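2018-12-18

Up at six, dark still, and the kitchen floor was cold enough that I went back for socks.
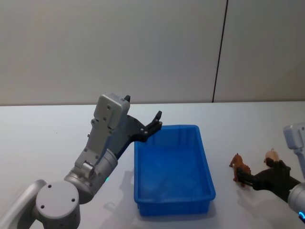

The bread came out better than last time. I had left the dough in the fridge overnight, and in the morning it was up to the rim of the bowl. I baked it in the heavy pot with the lid on, then took the lid off for the end. The crust is darker than I like on one side. The oven has always been hotter at the back and I forgot to turn the pot. I ate two slices with butter standing up and wrapped the rest in a towel.

I have been keeping the rye starter since August. It nearly died in the fall when I went away and left it with no feeding, and there was gray liquid on top when I got home. I poured that off, kept a spoonful from the bottom, and fed it morning and night until it smelled right again. Now it lives on top of the refrigerator. I feed it the Stosona rye, the coarse one, and the store has been out of it twice this month. Today they had it. I bought three bags, and the woman at the register asked if I was opening a bakery.

The store was crowded. Everybody was buying sugar and ribbon. I had a list and stuck to it except for a jar of cherries. The line went back past the eggs. A boy in front of me was holding a box of candy canes and shaking it the whole time, and by the time he got to the belt I would guess most of them were in pieces.

On the way home I stopped at Ezeani to pick up the boots. The new heels look fine. He charged me less than he said he would and I did not argue. He told me the left sole has maybe one more winter in it. I have had these boots seven years, so I can't complain. I wore them out of the shop and carried the others in the bag, and my feet were dry all the way home even with the slush at the corner by the bank, where the drain has been blocked for weeks.

Lunch was soup from the freezer. I thought it was lentil and it was split pea. Must label things.

In the afternoon I wrote cards. I do this too late every year. Got through the ones that go far and left the ones in town, which I can drop off by hand if I have to. I ran out of stamps with two cards to go. I also found that I have been spelling the name of my cousin's street wrong, going by the envelope she sent me. The mail has always reached her anyway.

The Hostico bill came and it is higher than last month. I looked at the meter reading and it matches, so it must be the heater in the back bedroom. I turned it off and shut the door. If it drops near zero I will have to put it back on for the pipes. I should get one of those foam sleeves for the pipe under the window. I have written that down before.

Called my sister after supper. She wants to come on the later train and stay until the new year, which is fine with me. She is bringing the good roasting pan. We talked for a long time about whether to do the goose again, and settled on chicken. The goose was a lot of fat to deal with and neither of us ate much of it. She will also bring the folding bed, if it fits in a taxi.

Read for a while. I am still on the Cirnolness book, the one about the canal towns, and I have reached the chapter on the lockkeepers' gardens. They grew leeks on the banks, and in dry years they were allowed to take water from the lock. I would have liked more of that and less about the tolls. Fell asleep over it and woke up with the lamp on and my neck stiff.

Snow started after ten. Small dry flakes, not sticking yet. Fed the starter and put a plate over it.

Tomorrow: stamps, light bulb for the stairs, call about the gutter, clean sheets for the back bedroom.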